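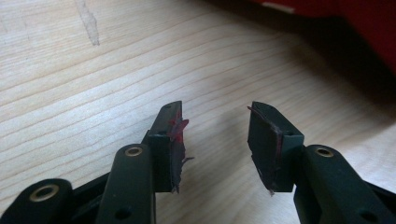

A light-colored wooden tabletop.

The Pale Table Comes Back

5 August 2024

For a long stretch the tables in the showrooms on Mill Street in Flonditz were dark. Walnut, stained oak, something close to black with metal legs. They looked good under store lighting and they showed every crumb. Walk the same street now and most of the floor space has gone to light wood. Maple, ash, birch, white oak, and a fair amount of pine for people who don't want to spend much.

The biggest store on the street is Baluyot, which makes most of what it sells in a building behind the showroom. Its order book for last year lists 2,897 tables. Of those, 2,621 went out in a light wood or a light finish. The shop says the turn came quickly, and that it was caught short of ash one March and had to send customers away with a waiting-list number.

Part of the appeal is practical. A light top makes a small room easier to work in. In the older apartments in Flonditz, where the kitchen window faces a courtyard and the sun gets in for a few hours at best, a pale table throws some of that light back up. You can read a recipe on it in the afternoon without switching anything on. Dust is harder to see on it too, and so are fine scratches, which catch the eye on a dark stain as thin white lines.

What a light table does show is liquid. Coffee, red wine, beet juice and turmeric are the ones people bring up. Ink is worse. Water is slower, but a sweating glass left overnight can leave a ring on an oiled top, and on some woods an iron pan left damp will leave a blue-gray stain that goes down into the grain. Oak is the usual victim. There is tannin in it, and tannin and wet iron make something very close to old-fashioned ink.

So the finish matters more than the species, at least for daily life. Most stores offer two choices. One is a clear lacquer or varnish, which sits on the surface and keeps things out of the wood. You wipe it and forget it. The trouble comes years later, when it chips or wears through at the place where someone always sits, and a patch can't be blended in easily. The whole top has to be sanded.

The other is oil, or oil with some wax in it. It soaks in, it feels like wood under your hand, and it needs doing again. Baluyot sells its tables with a small can of Dronel, a clear hardening oil made in Perkbridge, and a sheet of instructions that many customers seem to lose. The instructions come down to this: wipe the top clean, let it dry overnight, put on a thin coat with a lint-free cloth, wait 15 minutes, and wipe off everything that hasn't gone in. Then leave it alone until the next day. Spread the cloth out flat outdoors to dry before you throw it away. Oily rags bunched up in a trash can are able to heat up and catch fire, and this is the one part of the sheet printed in bold.

A kitchen table in heavy use wants that treatment four times in its first year. After that, twice a year is plenty, and a desk can go longer. If a few drops of water bead up on the surface, it's fine. If they sink in and leave a dark spot, it's time.

Color is the other thing buyers ask about. All of these woods change. Pine and maple go yellow, and pine goes further than most people expect, ending up near the color of honey. White oak turns a little browner. Ash holds up well for a few years and then warms. Sunlight speeds up the change, so a runner or a fruit bowl that never moves will leave its shape behind on the wood. Shift things now and then, and put the extra leaf out in the light with the rest if the table has one. A leaf kept in a closet for three years will look like it came from a different tree.

Some finishes have a trace of white pigment in them to slow down the yellowing. They work, up to a point. On a coarse-grained wood like ash the white can settle in the pores and give a chalky look, which some people like and others notice only after they get it home. Ask to see a full-size top before ordering. The little sample blocks are too small to tell you much.

Repairs on an oiled top are simple enough to do on a weekend. For a ring or a light scratch, sand gently along the grain with 240-grit paper, going a hand's width past the mark on each side, then oil the spot. It will look lighter than its surroundings for a few weeks. Dents are different – the fibers are crushed but still there, and a damp cloth with a warm iron held over it for a few seconds will often swell them back up. Don't try that on lacquer. It can turn cloudy under the heat.

Secondhand tables are worth a look if the prices on Mill Street are too high. Plenty of solid pine and birch tables were varnished an orange shade years ago and now sell for very little in the Saturday-style yard markets outside Perkbridge. Look at the underside. If the grain runs through from the edge, and there is no thin layer showing where the top meets the side, it can probably be stripped. Check for wobble at the legs and for cracks along the glue lines. Bring a tape measure, and know the width of your front door before you go.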